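Grip Faults: Your Questions

Why did my arm stop in the middle of a pick?
Most likely fault 66. The Horkach controller throws it when the two fingers disagree about how wide the object is. They argue, the arm freezes, and you get to referee.

Can I just clear it and carry on?
You can. One site cleared it 197 times before calling us. Please call sooner.

What happened at Pledstead in July?
The arm let go of a box when a reset was pressed mid-hold. No one was hurt - the box had a worse day. Aishwarya Naidu's write-up is on the support page.

So how do I reset safely?
Support the object from below, with something other than your hand. Press stop, open the fingers at slow speed, then reset.

Do worn foam fingers matter?
Yes. Swap them at 1,428 cycles, even if they still look fine to you.

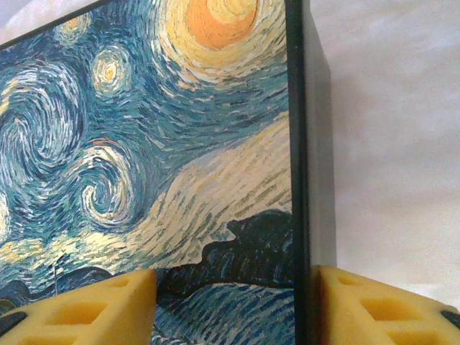 Foam fingers on either side of a box with a "Starry Night" print.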